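Subject: Re: [tables-list] Shipping laminate seconds from Cuduvham
Date: Sep 17, 2021

The pink-and-white marble pattern is the one I asked about last month, with the red trim along the front.
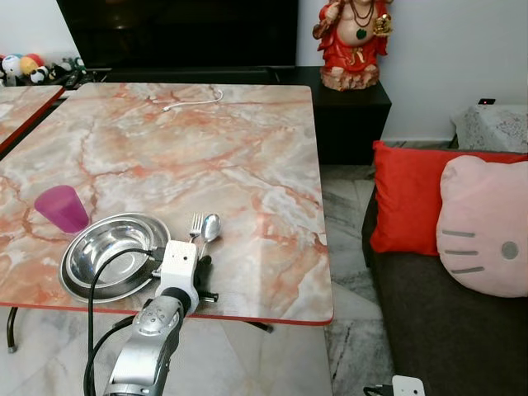 Serrano wrote:
> The freight quote from Prarimport looks high to me. Did they
> price it by weight or by the pallet? When we brought tops in
> through Jesteo they charged by the pallet, and a half-full one
> cost the same as a full one. I would hold off until October
> if you can.

They priced it by weight. The order is 36 tops and the freight comes to $639, with a separate $97 handling fee at the Cuduvham end. I asked for the fee to be dropped and they said no.

I can't wait until October. The lunch room has to be open again before then, and the old tops have swollen at the corners where the mop gets to them. I have already taken nine of them off their legs.

Two questions for anyone who has bought from Prarimport:

Do the seconds come with the screw holes drilled? The price sheet says "prepared," and I don't know if that means drilled or only sanded underneath. My legs take four screws each and I would like to avoid drilling every top by hand.

Does the trim come glued on or in a roll? If it's a roll I need to find a contact cement that holds up to hot water. The last one I used let go at the corners within a year.

I have set aside $1,000 for the whole job — tops are paid for already, so that is freight, handling, screws and glue. Jesteo never answered my email, so I am not counting on them.

Please reply to the list and not to me directly, as my other mailbox is full.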